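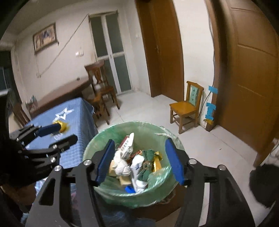
Tidying up with the hand-held grippers, which Avico cleaners now use for part of the working week.

AVICO CLEANERS TAKE UP THE GRIPPERS

1 December 2018

If you have had your house cleaned by Avico this fall, you may have heard a bit of clicking from the dining room and wondered what on earth was going on. The home cleaning company, which has 200 people on its books and has been going in and out of local houses for longer than most of us can remember, has started teaching a machine to pick up after us, and it has asked its own cleaners to be the teachers.

The way it works is simple enough to explain over a cup of coffee. A cleaner takes hold of a pair of grippers with soft blue pads at the tips, made by a small firm called Plastel, and goes about an ordinary piece of tidying with them – picking the wrappers and little boxes off a table, say, and getting them into the wastebasket. A camera on the gripper records the whole thing from start to finish. Those recordings go to the engineers at Valtance, where they are used to train a tidying robot that Avico hopes to try out in a few homes next August.

Tanko Ogundipe, who runs the day shift, told us that the first couple of weeks were slow going and full of laughter. People who can clear a kitchen table in their sleep found themselves chasing a candy wrapper across the cloth like beginners, and the crinkly, shiny things were the worst of all. By now most of the crew have the knack, he said, and they have gathered 400 recordings that Valtance was glad to have. The target is 2,000, and he expects to be well into the new year before they get there.

What has changed for the cleaners is mostly the shape of the day. Anyone who signs up spends two mornings a week on recording and the rest on regular rounds, at the same hourly pay. Several of the older hands have been happy to take the mornings, as there is no mopping and no hauling a vacuum up three flights of stairs. There are grumbles too, it should be said. The grippers get heavy after an hour or so, the breaks were too short to begin with (they have been made longer), and regular customers don't always like seeing a new face while their usual cleaner is away recording.

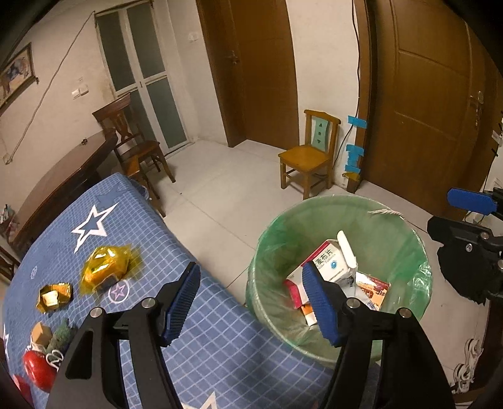 Tanko Anozie said the question everybody brings up in the van is what happens once the robot has learned the job. "I don't mind showing it how I do things, I'm even a little proud of it," Anozie said. "But I'd like it on paper that I still have my rounds afterward, and so would the people I ride with."

Avico has gone part of the way on that. A letter handed out with the last pay slips promises that no rounds will be cut during the trial, and that anyone who has done recording work will be first in line for the new jobs looking after the robots. It does not say what comes after the trial, and Ogundipe was frank that he could not tell us – he has asked, he said, and he means to go on asking.

Staff can talk it all over with the managers at an open meeting in Okeke Hall before the holidays. Sandwiches will be provided, and a pair of grippers will be left out for family members who would like to have a go.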